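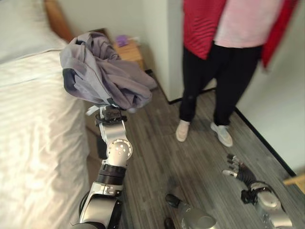

发件人:Siiri Bite
日期:2022年7月3日
主题:回复:机器到底能不能做家务了?

各位好:

我先回答 Margus 的信,然后说几点自己的看法。中文不是我的母语,有些词我查了字典,如果用得奇怪,请直接告诉我。

Margus Juška 写道:
> 我读了上个月大家的讨论,觉得我们太客气了。二十年前有人说机器很快会叠衣服,
> 十年前又有人说一次,现在又说。我在车间里工作,我看到机器焊接、码垛、贴标签,
> 做得比我好,我没有意见。可是到了家里,连一件脱在椅子上的毛衣也拿它没办法。
> 我想问管洗衣房的人:如果明天有一台机器送到你们那里,你们敢不敢把一个房间
> 完全交给它,自己去喝咖啡?我不要听五年以后的事,我问的是明天。

我的回答是:明天不敢。但是有几件小事,我明天就愿意让它试。

我在 Asine 的一家旅馆管布草,已经很多年。旅馆有71个房间,旺季的时候洗衣房有五个人。我们二月份生意比较淡,我就利用那个月做了一个记录,把从房间里收下来和送回去的东西按种类记在纸上。一共是3059件,其中将近1110件是毛巾。剩下的主要是床单、被套、枕套,还有一小部分是客人自己的衣服,付钱请我们洗的。

毛巾的问题,我认为已经解决了。隔壁镇上的洗衣厂有一台 Evangelista,它只会叠长方形的东西,而且要人把两个角给它夹好。夹好以后它不会累,也不会抱怨。所以有人说“机器已经会叠衣服了”,这句话在我看来是对的,只要把“衣服”两个字改成“毛巾”。

最麻烦的是客人自己的衣服。数量很少,花的时间却很多。一件衬衫从袋子里拿出来,它没有上下,也没有前后。我的手先提起来一个地方,让它往下垂,看一看,再换一个地方提。有时候要换三次才找到肩膀。我教新来的同事时,发现这个动作我讲不清楚,只能做给她看。一块布挂在手里是什么形状,取决于你抓了哪里,而你抓哪里,又要先知道它是什么形状。我想,会写程序的朋友比我更明白这句话有多讨厌。

还有一点,很多不做这个工作的人想不到。衣服并不是都在桌子上等着。它在床上,在床和墙之间,在椅子背上,在地上,在被子里面。我们每个月都会从被套里抖出一两只袜子。所以“叠”以前还有“找”和“拿”,这两件事也是家务,只是没有名字。床也是一样:白色的被子上有一只白色的袜子,我自己戴着眼镜也会看漏。 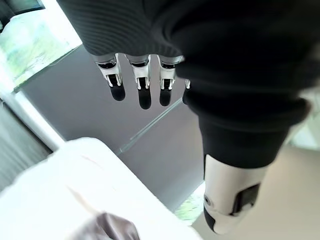

抓东西这件事,我以前以为主要是力气的问题,现在我觉得主要是手指头的皮肤的问题。我的手指碰到布的时候,马上知道是一层还是两层。如果是两层,我稍微搓一下,它们就分开了。隔着冬天的手套,我做不到。所以我看到这只手,手背上套着黑色的、有细罗纹的织物,手指却露在外面,银色的关节,前面是圆圆的黑色指尖,我觉得这个安排有道理:手背可以穿衣服,指尖最好不要。下面那团皱皱的灰色布料,褶子叠着褶子,我想请教懂传感器的人,这样的指尖落上去,能不能感觉到自己捏住的是几层?Margus 可能会说这是小事。在洗衣房里,这不是小事。两只枕套粘在一起叠了,客人就少一只枕套,电话就打到我这里。

关于速度,我没有很高的要求,可能这一点我和大家不一样。上次有人在列表里写,如果一件衣服要叠几分钟,那就没有意义。我不同意。晚上十一点到早上五点,洗衣房里没有人,灯也关着。如果一台机器在这段时间里慢慢地把衬衫从一堆变成一件一件摊平的样子,叠得好不好都没有关系,我早上来了可以自己叠。摊平是我最不喜欢做的部分,叠其实很快。我认为做机器的公司应该来问一问,人到底讨厌哪一步。Morell 的销售代表来过我们旅馆,他只问我每小时多少件,我说了数字,他写下来,然后就谈付款方式了。

关于安全,我比较保守。打扫房间的时候,同事会进来拿东西,客人会忘记带充电器又跑回来,小孩子会站在门口看。人站在旁边,手里或者脚边有什么,机器要知道。我不要求它很聪明,我要求有人走近的时候它慢下来,而且停的时候不要把手里的东西扔掉。后面这半句是我加的,因为洗衣厂的那台一按停止,毛巾就掉在地上,然后要重新洗。

再说车间。Margus 把车间和家里分得很清楚,我觉得没有那么清楚。我的弟弟在 Lurkine 做木制玩具的包装,一条很小的生产线。他说,积木放在固定的格子里,机械手没有问题。可是零件掉到地上的时候,全厂没有一台机器会去捡,都是他捡。地上的东西角度是乱的,有时候在纸板边上,有时候滚到架子下面。所以他的车间里也有一点“家务”,只不过车间把别的地方都整理得很好,家务就显得少了。 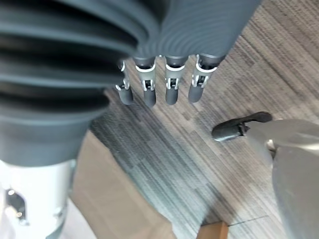 Gunārs Jaunzems 上星期私下给我写信(他同意我转到列表上),说我的这个想法方向反了。他认为,与其等机器学会捡地上的东西,不如先承认人的房间是可以改的。架子可以加边,篮子可以换成浅的,客人的衣服可以要求挂在衣架上交过来。他写道,洗碗机也没有学会像人一样站在水池前面洗碗,是我们把碗改成了可以放进去的碗,而且过了一些年,大家都忘记改过了。他还说,如果我愿意改掉洗衣房里的三样东西,现在的机器就已经够用一半。

他的信我看了几遍。关于洗碗机,我没有办法反对。我母亲的金边盘子就是因为洗碗机才收到柜子上面去的,到现在还在那里。可是旅馆和厨房有一个区别:厨房里的碗是我的,衣服是客人的。我不能写一张通知说,请各位客人以后只穿容易叠的衣服。让客人用衣架交衣服,我们试过,客人把衣架留下了,衣服还是放在袋子里。

篮子我倒是可以换。我们现在用的篮子很深,最下面的东西要弯腰才拿得到,对人也不好。我已经问了价格,浅的反而贵一点,还没有决定。

Trefor Parry 问过,如果只能选一件家务让机器先做,各位选哪一件。我看到大部分回答是洗厕所,我理解。但是我选“把东西从地上拿起来,放到一个平的地方”。不分类,不叠,不判断干净还是脏。只是拿起来,放好,不弄坏。做到这一件,我的同事里腰不好的那两位就可以多工作几年。我说的是认真的,去年有一位就是因为腰的关系离开的,她叠衬衫比我快得多。

所以 Margus,我的回答整理一下是这样:

完全交给它一个房间,然后去喝咖啡:不敢。
给它一堆已经洗好的、属于旅馆的毛巾:可以,洗衣厂已经这样做了。
给它一堆客人的衬衫,让它夜里慢慢摊开:我愿意试,弄皱了我负责熨,弄破了我要先知道谁赔。
让它捡地上的东西,我在同一个房间里铺床:我最想试的是这个,可是我还没有看到谁愿意把它卖给一家71间房的旅馆。

还有一个问题想请教大家,可能有一点离题。“摊平”在技术文章里有没有固定的中文说法?我查到“展开”,也查到“铺展”,不知道做这一行的人用哪一个。我想给旅馆的老板写一页说明,不想用错词。

Valdis Liepiņa 上次答应发的那篇关于床单对角的文章,我没有收到附件,请再发一次。如果文件太大,放在列表的共享文件夹里也可以,我有密码。

此致
Siiri Bite

又及:有人问我的记录能不能公开。纸上的部分可以,我需要先把客人的房间号涂掉。请给我一点时间,七月是我们最忙的一个月。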